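Graline revises home baking recipes after change to wholemeal flour

6 min read

Graline, the flour miller based at Ovthorpe, has reissued 19 of its home baking recipes following a change to the way its Mabuza wholemeal bread flour is milled. The new versions replace those printed on the bag and in the firm's recipe leaflets. Most call for more water, and all of the yeasted loaves now include a rest before kneading.

The flour itself keeps its name and bag size. It is still a strong wholemeal milled from wheat alone, with a stated protein content of 14 g in every hundred. The difference lies in the bran, which is now passed through the rollers a second time before being returned to the white part of the grain. The pieces are smaller and more even than before, and they take up water faster.

Bags filled with the finer flour went out to shops in November. Stocks of the earlier milling will be sold through in the normal way, so both may be on the same shelf for a time. The new bags carry a green band under the product name. There is no need to return or discard the older flour, and the older recipes remain correct for it.

What has changed in the recipes

The main revision is to the water. The basic tin loaf made with Mabuza flour now uses water at 85 per cent of the flour weight, which is high for a home recipe but not unusual for a full wholemeal dough. Graline states the figure as a percentage because the same ratio then holds for a small loaf or a large one. A baker using 500 g of flour would need 425 g of water.

Water is now given by weight throughout. Earlier leaflets used millilitres on one side and fluid ounces on the other, and the conversions had been rounded in different directions. Weighing the water on the same scales as the flour removes that difference, and cup measures have been dropped.

The second revision is the rest. Flour and water are stirred together until no dry patches remain, then covered and left for 30 minutes before the salt, yeast and fat go in. Bran takes longer to soften than the white part of the grain, and hard flakes of it can cut through the gluten while the dough is being worked. After the rest the dough is noticeably less rough and needs a shorter knead. The recipes now give a kneading time for hand work and a separate, lower one for a stand mixer with a dough hook.

Salt levels are unchanged in the loaves and slightly reduced in the scones and the soda bread. Sugar has been taken out of the basic tin loaf, where it served no purpose with modern instant yeast. It stays in the enriched doughs, including the fruit loaf, the teacakes and the cinnamon buns.

Handling a wetter dough

Graline expects that some home bakers will find the new dough too soft at first and will want to add flour. The revised method advises against this until the rest is over. A wholemeal dough at this level of water looks closer to a thick batter when first mixed, then tightens as the bran swells. If it is still too slack to hold a shape after kneading, a spoonful or two of flour may be worked in, and the same amount noted for the next bake.

Kneading on a floured surface has been removed from the method for the same reason. A lightly oiled worktop, or one wetted with the palm of the hand, keeps the dough from sticking without altering the balance of flour to water. A plastic scraper is listed among the equipment for the first time.

The first rise should be judged by volume. Wholemeal doughs do not usually double, and the old wording, which asked for a doubling in size, may have led to loaves being left too long. The new text asks for an increase of half as much again. A straight-sided container with a mark on the outside is the easiest way of checking this. An over-risen wholemeal loaf tends to sink in the middle in the oven and to crumble when sliced.

Shaping is kept brief. The dough is patted into a rectangle, rolled up from the short side, and placed in the tin with the join underneath. The tin should be greased on all sides up to the rim, including non-stick tins, as wetter doughs cling more readily at the corners.

The second rise is shorter than the first. The dough is ready for the oven when it reaches the rim of the tin and a finger pressed into the side leaves a dent that fills slowly. If the dent springs straight back, more time is needed.

Oven settings

Baking temperatures are now given for fan and conventional ovens, with gas marks in a third column. The tin loaf starts hot and is turned down once the crust has set. Total time in the oven is a little longer than before, to drive off the extra water. The old test of knocking on the base of the loaf has been kept, though the recipes note that it is less certain with a dense loaf and that a probe thermometer gives a better answer.

Loaves should be turned out straight away and left on a rack until fully cold. Cutting a wholemeal loaf while it is warm leaves the crumb gummy, and with the wetter recipe the effect is more marked. Graline suggests leaving the tin loaf overnight where possible.

Cakes, scones and biscuits

Recipes without yeast are less affected. The finer bran gives a smoother texture in shortbread and in the oat and date biscuits, and these needed only a small increase in butter to stop the dough cracking as it was rolled. The carrot cake is unchanged apart from the size of the tin.

Scones were the most difficult of the group. The finer flour took up milk so quickly that the dough stiffened before it could be cut, giving scones that rose unevenly. The revised recipe uses more milk, added in one go, and asks for the dough to be cut as soon as it comes together. It also replaces part of the wholemeal with white self-raising flour.

Pastry made entirely with Mabuza flour is no longer recommended. The recipe leaflet now gives a half-and-half shortcrust in its place, with a chilling time before rolling – the all-wholemeal version was found to be brittle at the edges of a tart case, whatever the amount of water.

How the recipes were tested

Testing was carried out at the company's bakery kitchen at Gornevdale. Each recipe was baked with the old and new flour side by side, using the same tins, the same yeast and the same shelf of a domestic electric oven. The bread recipes were repeated in a fan oven and, for the tin loaf and the rolls, in a gas oven.

Kitchen temperature was held at 19 degrees for the main series. The previous recipes had been written for a warmer room, and rising times in the new leaflets are longer as a result. A short table on the back page shows how to adjust them. In a warm kitchen the first rise may finish well ahead of the printed time, and cooler water can be used to slow it down.

For every bake the kitchen recorded dough weight, loaf weight after cooling, height at the centre of the loaf and the time taken by each stage. Results were entered against the batch number of the flour, so that any odd result could be checked against the mill's own figures for moisture and protein. Those records will be kept and used again when the next harvest comes in, as the amount of water a flour will hold varies somewhat from year to year.

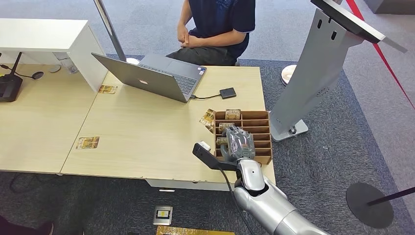 Using older recipes with the new flour

Bakers who have their own recipe for the earlier flour do not need to abandon it. Graline's advice is to keep everything else the same and raise the water in small steps, a tablespoon at a time for a standard loaf, over two or three bakes. The rest before kneading should be added from the start. In many cases that alone will bring the dough close to its former feel.

Bread machines need more care. The machine recipe in the new leaflet uses less water than the hand-made loaf, since a very soft dough can rise against the lid and then collapse. Flour and water may be left to stand in the pan before the programme is started, provided the yeast is kept apart and the delay timer is not in use. Some machines have a rest built into the wholemeal setting, and in those no extra standing time is required.

Sourdough bakers should refresh their starter with the new flour at least twice before making a loaf. A starter fed on the finer wholemeal may rise and fall sooner, and feeding times may have to be brought forward.

Storage

Storage advice has been reworded but is in substance the same. Wholemeal flour contains the oil of the grain and does not keep as long as white. Once opened, the bag should be folded down and kept in a sealed container somewhere cool and dark. It may be frozen, and should be brought back to room temperature before weighing. Flour with a sharp or paint-like smell has turned and should not be used.

Availability

The revised leaflet is available from shops that stock Graline flour and from the mill shop at Ovthorpe. The white bread flours, the spelt and the rye are milled as before, and their recipes have not been altered.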